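Robot club notes: the pouring task

2020-04-18

I've been meaning to write up the pouring task since October, when our club at Willance picked it for the year. A few people asked what we do in there all evening, so this is the long answer.

The club meets in a back room of the Sabatier building. We have two arms, mounted side by side, and two tables pushed together in front of them. The project is called Hirkumell, a name left over from an earlier group of students that we never got around to changing. The goal is easy to say. One arm deals with a bottle, the other deals with a glass, and at the end there should be a drink in the glass and none on the table.

We chose pouring after a long argument. Half the club wanted to stack blocks, as the previous group did. Stacking is a good first project and I would still suggest it to a new club. But we already had the old stacking code, and most of us wanted something that needed both arms at once. With blocks, the second arm mostly waits its turn.

The first month went to the glass. A clear glass is hard for our depth camera, which often sees straight through it and reports the table instead. We tried putting a strip of tape on it, and that worked, but then we were training on a glass with tape and it failed on a glass without tape. In the end we stopped asking the camera for the distance to the glass and taught the motion by demonstration. A person drives the arms with a pair of hand controllers, the software records everything, and we train on the recordings.

Driving is harder than it looks. The controller has no feel to it, so you can't tell by hand how firmly the gripper is closed. New drivers squeeze too much. They also forget about the arm they aren't watching, and that is how most of our bumps happen. We now make each new driver spend their first session moving a ball from one side of the table to the other, and only after that do they get the glass.
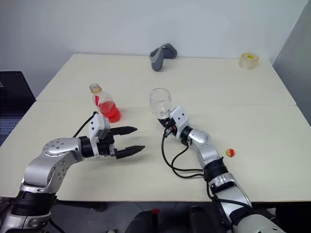 Both arms at the table, with the glass in the right gripper.

The drink is red on purpose. We began with plain water and could not tell from the recordings how full anything was. With the red, you can see the level on video, and you can also see a spill on a white table right away. It does stain sleeves. Wear something old.

We split a pour into stages when we label the recordings: pick up the glass, pick up the bottle, bring them together, tip, straighten, put both down. The cap is off the list for this year. We tried having the arms unscrew it and lost 2 evenings to that, so now a person loosens it and sets it aside before a pouring run starts.

The stage that gives us the most trouble is bringing the two together. Each arm is accurate enough alone. When both move, small errors add up, and the neck of the bottle ends up beside the glass. Tilting the glass a little toward the bottle helps, the same way you would do it by hand. One of the newer members suggested it after watching somebody pour a soda at lunch, and it made more difference than the two weeks I had spent on calibration.

Cables are the other thing. The arms came with more cable than they need, and the loops drag across the table when the wrist turns. Once a loop caught the glass and pulled it over. We have tried clips and packing tape. Tape holds for one session and then lets go. If another club has a good answer, please send it.

As for results, we have 2671 recorded attempts, counting the bad ones. We kept the bad ones — they are useful for checking that the labels make sense. In our last full test the arms ran 14 pours on their own. I would call it promising on the easy starting positions and poor on the rest. It does badly when the bottle starts near the back of the table, probably because few of us ever put it there when we were recording.

Next on the list is the Skastmont meet, where clubs show a task of their choice in front of visitors. The rules give each team 14 minutes, including setup. Our setup alone takes longer than that right now, mostly the camera alignment, so we are working on a checklist and a printed mat that shows where everything goes.

If you are a student at Willance and want to join, you don't need to know how to program. We need drivers, people to label video, and someone willing to redo the cable routing properly. Come by the back room, and bring a towel if you have a spare one.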